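Raed Saliba
May 30, 2020

Right. A thread on the things that live at the back of the table, in which I attempt to get rid of some of them and mostly fail.

Background: my sister in Stuvdale has read a book about clearing surfaces. She has cleared hers. She rang to tell me about it for 70 minutes, which is longer than the clearing took.

Her rule is that a thing on a surface has to have been used in the last 21 days or it goes in a cupboard. I pointed out that my cupboards are also full of things I haven't used in the last 21 days. She said that was chapter two.

So I started with the cutting board. White, plain, no complaints. I cut things on it. It stays, and I'd like it noted that I made one decision quickly.

The blue bottle is harder. It's that pale see-through blue, fat in the body and thin in the neck, so it's lovely to look at and a complete pig to get a brush into.

I bought it in Brirkireck in April of some year when one could simply go to Brirkireck. The shop wrapped it in so much newspaper that I read most of a local election on the train home.

Has it been used in the last 21 days? It has been looked at. My sister says looking isn't using. I asked her what her paintings were for and there was a bit of a silence on the line.

Bottle stays, pending appeal.
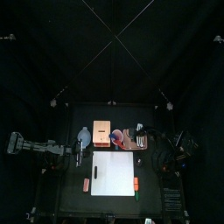 Next, the tan box. The one with the pinky-beige top and a little dark slot in it. Every visitor I've ever had has asked what goes in the slot, and I have never had an answer I was proud of.

I inherited it from the man who had the flat before me, along with a shower curtain and a grudge against the council. The shower curtain went. The grudge has come on nicely.

There's a reddish strip along the bottom at the front that I've always thought looked like somebody changed their mind halfway through decorating it. I respect that. Most of my flat is decorated on the same principle.

I was going to post it to my cousin in Imden, who likes a box. Then I worked out that I'd need a bigger box to post the box in, and that I'd be keeping that one as well in case it came in handy.

Box stays.

Pink cup. Round, cheerful, goes with nothing. It doesn't belong to a set and never did. I've got perfectly good mugs and I still reach past them for this one every morning, so under the rules of the book it's the most useful thing I own. Humbling for the mugs.

Which leaves the thing with the red handle and the blue end. It was a present from Twal (the dog. Well, from the dog's owner, but the dog signed the card).

It does not have a home. I've tried giving it one. It has been in the drawer, on a hook and in a jar, and within 2 days it's back out, lolling across the cup as if it pays rent.

I asked my sister what the book says about things that won't stay where you put them. She said the book assumes you're the one putting them. Rude, and possibly chapter three.

Final score, then: everything stays, but I did wipe behind it all, and I found a stamp. Unused. First class.

Might post the box after all.

No, the other box problem. Forgot.

Anyway, if anyone in the Stuvdale area wants a book about clearing surfaces, my sister has finished with it and it's been sitting on her worktop since April.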